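Dreton furniture store changes finish on table range after marking complaints

Home furnishings retailer Dreton has changed the surface treatment on its Viren table range following a rise in complaints about ring marks and dull patches. Tables made from May onwards leave the workshop with a hardwax oil in place of the water-based lacquer used until now.

The company logged 377 complaints about the range over the past year. Most concerned pale rings left by mugs and glasses. A smaller group described cloudy areas near the table edge, where forearms and sleeves rub against the surface every day.

Lacquer forms a film on top of the timber. When the film is scratched or worn through, moisture can get underneath and the damage spreads outwards from the weak point. A local repair is difficult, as fresh lacquer tends to show a visible border against the old coat. In most of the cases Dreton handled, the whole top had to be sanded back and coated again.

Hardwax oil soaks partly into the timber and leaves a thinner layer on the surface. It marks more easily in the first weeks, but a worn area can be rubbed down and oiled again without treating the rest of the top. The sheen is lower, and the grain stays clearly visible on pale timber. 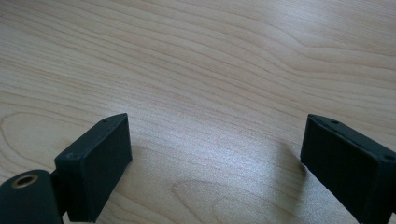
Care instructions

Buyers will receive a revised care sheet with each table. It advises waiting 10 days after delivery before wiping the surface with anything wetter than a well-wrung cloth. Spills should be blotted straight away. Scouring pads, bleach and spray polishes containing silicone are ruled out – silicone residue stops later coats of oil from bonding.

The sheet recommends a thin maintenance coat once a year, or twice in homes where the table is used for every meal. Oil is applied along the grain with a lint-free cloth, left for the time stated on the tin and then buffed until no wet patches remain. Used cloths must be soaked in water and laid flat outdoors to dry, as oily rags left in a heap can heat up and catch fire.

Existing tables

Owners of lacquered tables should not put oil over the existing finish, as it will sit on the film and stay sticky. Dreton is offering a refinishing service through the Nnaji workshop, which will strip the top and apply the new treatment. The service costs £200 and is free for tables still under guarantee. Collection is included, though owners will be without the top while the oil cures.

The price of a new six-seat table stays at £900. The smaller Cuter side table keeps its lacquered finish for the time being.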